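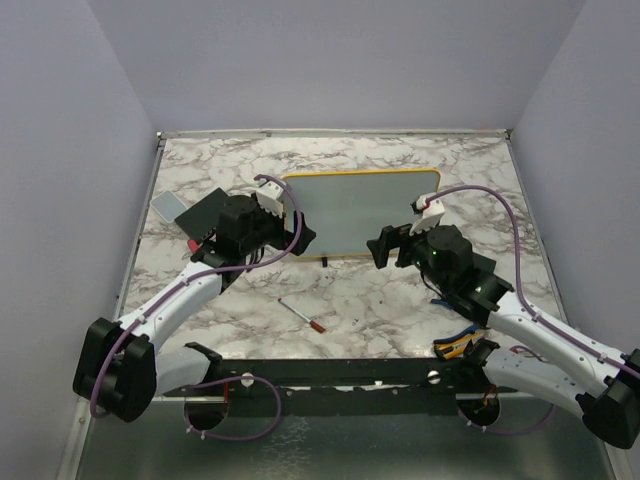
Fig. 1. The table with two arms, Fenditz open day, February 24, 2023

Our group visited the open day at Fenditz as a part of the course in automation. Two arms share one table there, and we had 40 minutes to watch and to make notes. The Gowda room was our second stop – the first was the Prostetti hall, described in section 2.

We looked mostly at handwriting. Writing needs one arm for the board and one for the pen, and both must agree on the position.

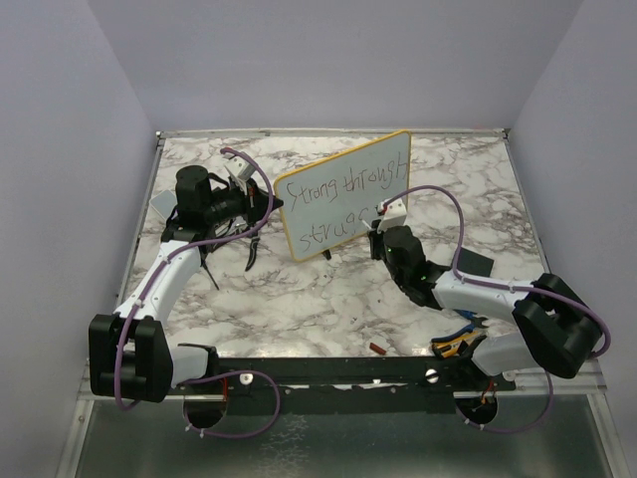
Fig. 2. Writing on the board, with the line "Strong through"

Dredov commented on our draft that we should write more about how the board is held, and less about the letters. We agree with this remark and will extend section 3 before June.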